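Ticket 349 – Striped ties will not stay rolled
Status: Resolved, pending one follow-up 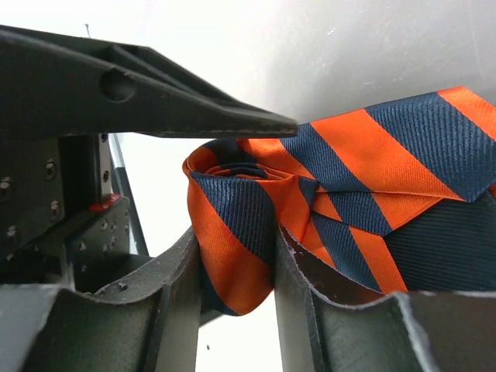

Opened by: Vasco Carvalho
Assigned to: Baltasar Villanueva
Category: Accessories storage / neckwear

Reported problem
Ties rolled to the Stadomico storage instructions open up before they reach the drawer. The inner turns hold. The outer turns slide sideways and the free length drops off the roll. Worst on the diagonal stripe ties, less so on the knits. Drawer dividers are the Egilsson set, 11 slots wide, fitted in June.

Expected: roll sits in its slot with the wide end on the outside.
Observed: roll turns into a cone, then slumps.

Entry 1 – Villanueva
Need the following: which end you start from, whether the tie is folded in half first, and how long the ties hang before rolling.

Entry 2 – Carvalho
Start from the narrow end. No fold. They go straight from the laundry bag to the table, no hanging. I roll fairly tight because the slots are narrow.

Entry 3 – Villanueva
Two likely causes. First, a full-length roll from the narrow end gets wider as the blade gets wider, so the edges never line up and the outer turns have nothing flat to sit on. Second, ties are cut on the bias and will twist if rolled while still creased. Rolling tighter makes both worse.

Please try this on one batch of 15:
Hang the ties overnight by the middle.
Fold each one in half, lining up the wide and narrow ends as far as they will go.
Start the roll at the fold.
Keep it loose enough to push a finger into the center.
Set it down flat, on its edge, with the tails tucked under.

Entry 4 – Carvalho
Done. All but two held when moved to the drawer. The two that opened are both from the Tradumier order and have a thicker lining. Side note: the stripes make it easy to see when a roll is going off line – the edges of the coil should stay level all the way around.

Entry 5 – Villanueva
Thick linings need a wider slot. Remove one divider and use the double space. Do not pin or use rubber bands, they mark the silk ones. Leave the batch for 48 hours and check for creases at the fold.

Entry 6 – Carvalho, Tuesday, August 11, 2026
Checked. No creases on the batch. Faint line at the fold on one Tradumier tie, gone after hanging. Double slot works.

Resolution
Roll method changed to start from the fold. Overnight hang added before rolling. Double slots for thick linings.

Open item
Drirnura drawer on the second floor still uses the old method. Carvalho to redo it and report back under this number.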